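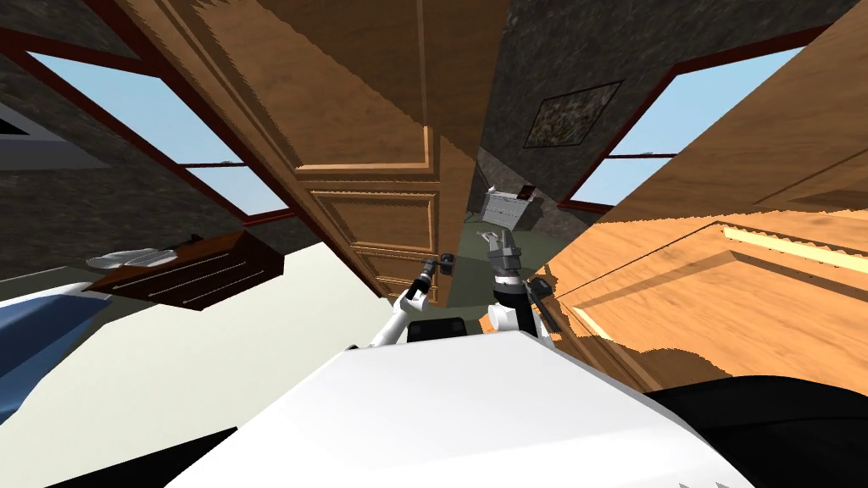
PRENDMONT, April 24, 2022 - The Prendmont Renters Group today questioned a claim by landlord Prasitz that new door locks will cut rents at Sutherland Court. Prasitz wants to charge 532 households $12 a month for the locks and says savings will follow in four years. It has not shown how. The group has asked for the figures twice - so far it has one brochure. Tenants can read the group's full reply at the Ploslow Street office until June.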